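Sorting out the block tub

1 July 2023

It rained for most of the school holidays so far, and I used one of the wet afternoons to go through the block tub. It had been in the hall cupboard since we moved to Turkside in November and had turned into the place where anything small and hard got thrown. I tipped the lot onto an old sheet and started making piles.

A fair bit of it wasn't blocks at all. There were pegs, a torch with no batteries, half a jigsaw and the lid of a jar I'd been looking for. Once that was out of the way I had two sorts left: the plastic ones that click together, which came from my sister, and the plain coloured shapes, which I bought from Manju Tomar when her kids had outgrown them. She wanted $10 for the bag and threw in a roll of drawing paper.

The clicking ones went into a Plastell crate with a lid that shuts properly. The plain shapes I wanted to keep out where they'd get used. They're the better toy in my opinion. A cylinder can be a tin of soup or a chimney or a person, depending on who's playing, and you don't need instructions.

The trouble with them has always been the carpet. Anything taller than it is wide falls over, and then someone cries. Umesh Agarwal, who lives two doors up and does a bit of joinery, said to build on a board and stop fighting the floor. I'd been thinking of a low table, and the one I liked in the Salline catalogue was $181 before delivery, so a board sounded good to me. 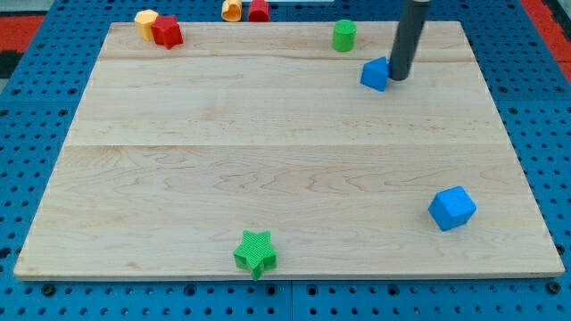 I like pale timber for this because the colours are easy to see against it. Red, green, blue and yellow all stand out, and a small child can find the one they're after without spreading everything out first. A dark board would look nicer with the rest of our furniture but I don't think it would be as practical.

Cleaning is simple enough. I wipe the board with a damp cloth, then a dry one, and leave it standing on its edge against the wall. The blocks get a wash in the laundry sink with a drop of dish soap and go on a towel overnight. I don't soak them. Pramila Nautiyal told me she puts hers through the dishwasher in a mesh bag, but I haven't been game to try it.

We've had a few rules since. Blocks stay on the board or in the basket. No throwing, and no standing on the board to reach the window. The second one gets broken more than the first.

The game that has lasted longest is shops. One corner is the counter, and whatever is standing there is for sale. My nephew charged me 706 dollars for a star last week and wouldn't come down – I offered him 497 and he said the shop was closed.

Still to do: find a basket that fits on the bottom shelf, as the one I have is too tall by a finger width. Ritu Dwivedi thinks the hardware place on Bisht Street has shallow ones, so I'll have a look when I'm next over that way. I also need to return the jar lid to its jar, if I haven't already put the jar out for recycling.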